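Ticket 2369: booking page puts everyone in the wrong class
Posted in May by Evelien Van Hecke

Reported by Abena Dogbe, front desk, Grirkudside Arts Centre, 09:20. Anyone who books Watercolour for Beginners gets a confirmation for Advanced Bread. Eleven people have now been told to bring an apron and a starter. One replied asking whether the starter should be soup.

09:52. Reproduced it on my own machine. I am, according to Kollby, a confirmed baker. Cleared the cache, as tradition demands. Still a baker.

10:15. Rang Kollby support. Shahzad Sandhu asked if I had tried another browser. I had tried three. He suggested a fourth, and I declined with what I felt was some grace.

10:40. Checked the class list. Someone had deleted Pottery Taster last night and every class after it moved up a row. The confirmation email picks its text by row number, a decision I would love to discuss with whoever made it. Watercolour is now in row 20, where Bread used to live.

11:05. Put a blank class called DO NOT DELETE in the gap. Sent a test booking. The email came back with the right title, the right room and the watercolour kit list, and the class page loads its own header again.

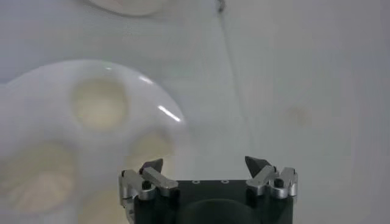 Watercolour page header after the fix. Still a bit soft at full width, logged separately.

11:30. Apology sent to the eleven. Samina Kazmi wrote it, and it is much nicer than mine, which used the word "regrettably" twice. Two of them have asked to stay in Bread.

14:10. Kollby say matching by class ID is "on the roadmap". Left this open at low priority — the blank class stays until they get there. Please do not tidy it up.

Status: workaround in place.

Comments

Tsegereda Gebru: I tidied up Pottery. Sorry. It had no bookings and it was annoying me.

Abena Dogbe: Someone has just tried to book DO NOT DELETE. Do we have a room for it?

Evelien Van Hecke: Hidden from the public list now. Please refund them.

Samina Kazmi: It was free, so that's done.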